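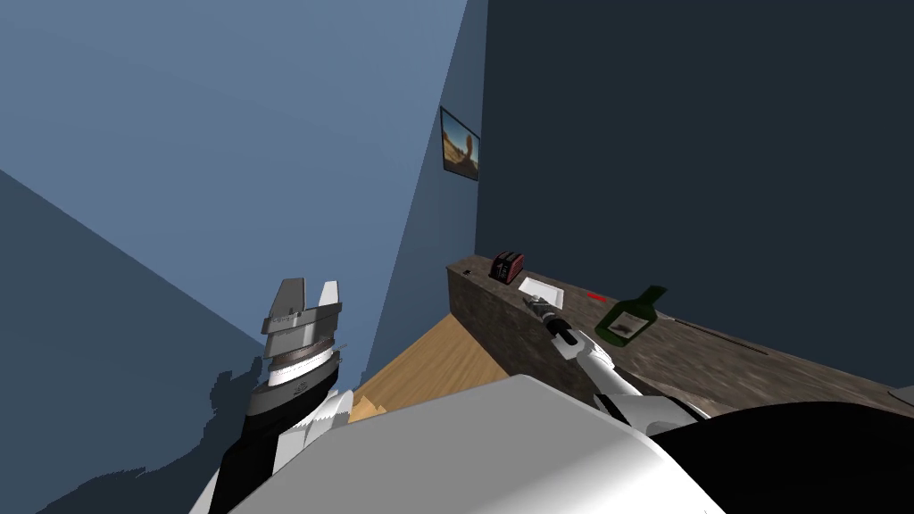
Kitchen corner with stone countertop (rendered).

Stanar Household Measures

Stanar is a table of volume-to-weight conversions for dry and semi-dry cooking ingredients. It covers US cup and spoon measures only. Release 2 contains 373 rows and replaces the earlier release in full. Row identifiers were reassigned, so joins against the earlier file will fail or, worse, match the wrong ingredient.

Last updated September 13, 2021.

Contents

measures.csv holds the table. sources.csv holds one line per source and the short code used for it. aliases.csv maps common ingredient names to the name used in the table (powdered sugar to confectioners sugar, cornflour to cornstarch).

All files are UTF-8, comma separated, with a header line. Text fields containing commas are double quoted. There is no byte order mark.

Columns in measures.csv

There are 5 columns.

item: ingredient name, lower case, singular where that reads normally.
form: state of the ingredient, such as sifted, chopped or packed. Blank means as sold.
measure: cup, tbsp or tsp. Fractions are not stored. Scale from the nearest whole measure.
grams: weight of one level measure, as a decimal number.
source: code from sources.csv.

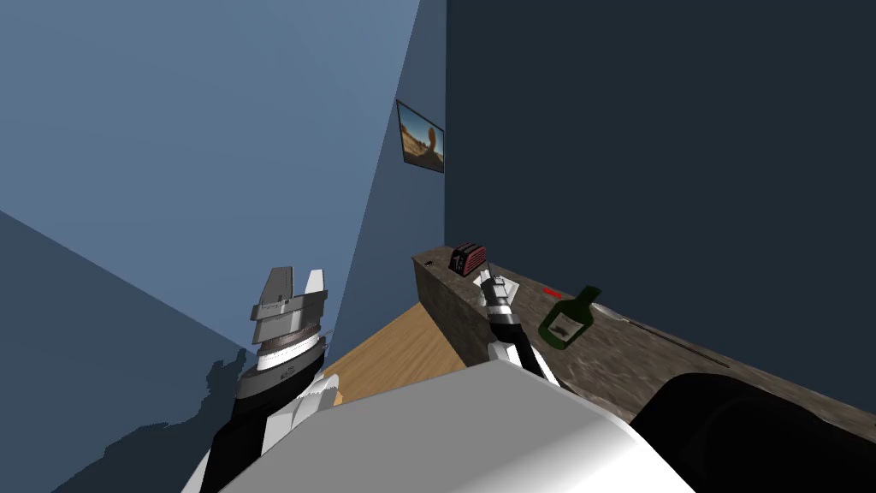 Sources

Gasser is a set of typed recipe cards with weights penciled beside the volumes. Where a card gave ounces, the value was converted and rounded to the nearest gram. Cards with an illegible weight were left out.

Bondwood is a baking supply list. It gives weights for flours, starches and sugars by the cup. Its spoon measures were dropped from this release after several turned out to be cup values divided down, with rounding carried through.

Surkar is our own weighing, done in August on a kitchen scale with a one-gram display. Each item was spooned into the measure and leveled with a straight edge. The cup was not tapped or shaken unless the form column says packed.

Known problems

36 rows disagree with another row for the same item, form and measure. They have been kept, with their separate source codes, and should not be averaged without looking at them first. Most are flours. How a flour is spooned into a cup changes the weight enough that both values can be correct for the person who measured them.

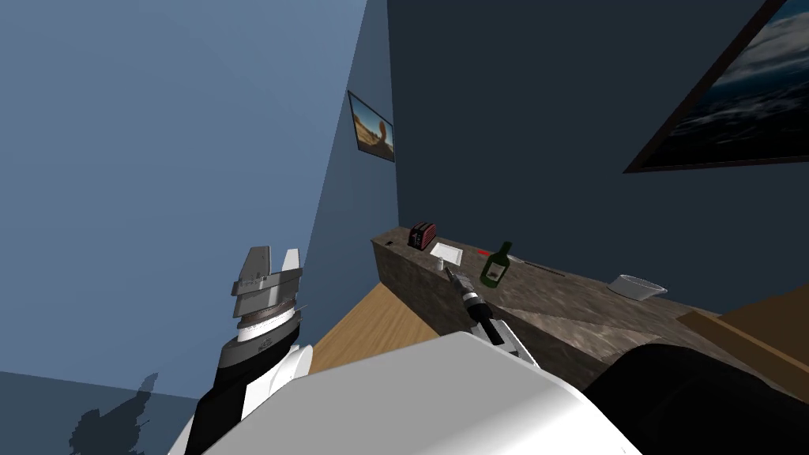
Salt is the other weak area. Table salt and kosher salt are separate items, but kosher salt is not split by crystal size, and the spread between brands is large. Users who need salt by the tablespoon should weigh it.

Teaspoon weights from Surkar are coarse because of the scale. A value of 1 may stand for anything that displayed as 1. Baking soda, dried herbs and ground spices are affected the most.

Brown sugar with a blank form should be read as unknown. The cards did not say whether it was packed.
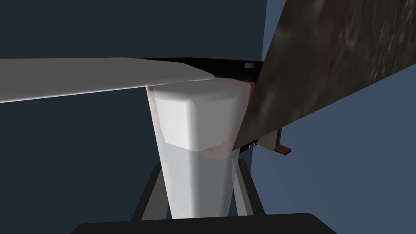
Use

The table is meant for converting older recipes and for checking the output of recipe parsers. It is not suitable for nutrition labels or for dosing anything. Liquids are excluded, as are metric cups and imperial spoons.

To look up an ingredient, pass the name through aliases.csv first, then match on item, form and measure together. Matching on item alone will return several rows.

Corrections

Send the row as it stands, the proposed value, and how the new value was measured. Reports without a method are logged but not applied. Changes are listed in CHANGES.txt by item name.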